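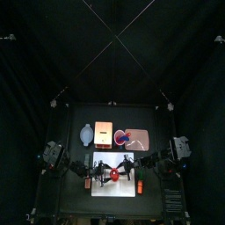

One student in the September section objected that iron is iron, and that a gram of lentils should count the same as a gram of anything else once it is eaten. The objection is common and is the right place to begin. Intake and absorption are separate quantities, and food tables report only the first.

Reading time: 2 minutes

Unit 2. Iron in plant-based diets

2.1 Two forms

Heme iron occurs in meat, poultry and fish. Nonheme iron occurs in plants, in fortified foods, and in meat alongside the heme form. A diet with no animal foods supplies nonheme iron almost exclusively. Nonheme iron is absorbed less well, and its absorption depends heavily on what else is in the meal.

2.2 Inhibitors

Phytate (whole grains, beans, nuts, seeds) binds iron in the gut. Polyphenols in tea, coffee and cocoa do the same. Calcium taken in the same meal also lowers absorption, though the effect over a full day's diet is smaller than single-meal studies suggest. Soaking, sprouting and leavening with yeast all reduce phytate. Oxalate in spinach was long listed here; the evidence for it is mixed, and it is not examined in this course.
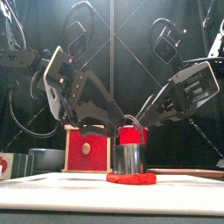
2.3 Enhancers

Vitamin C keeps iron in a soluble form and partly offsets phytate. It must be eaten in the same meal. Peppers, citrus, broccoli and tomatoes are usual sources. Long boiling destroys part of the vitamin, so raw or briefly cooked portions are preferred in the menu exercise.

2.4 Iron stores

The body has no active route for getting rid of excess iron. Balance is controlled at absorption, through the hormone hepcidin. When stores are low, hepcidin falls and uptake rises. A single absorption percentage therefore cannot be applied to every person. Ferritin is the usual blood marker of stores, but it rises with inflammation and can hide a deficiency.

2.5 Menu exercise

Use the Werkenel menu sheet. Record each meal separately; daily totals alone will not be accepted. Convert all weights to grams before entry (1 kg = 1000 g). Mark inhibitors with a minus sign and enhancers with a plus sign. Tea taken between meals goes on its own line.

Groups using the Marnis tables should note that beans are listed dry. The Jarkeck tables list them cooked. Do not mix the two in one sheet.

Required reading: Morris course reader, pages 40 to 44. Section 2.4 will be needed again for Unit 3, zinc.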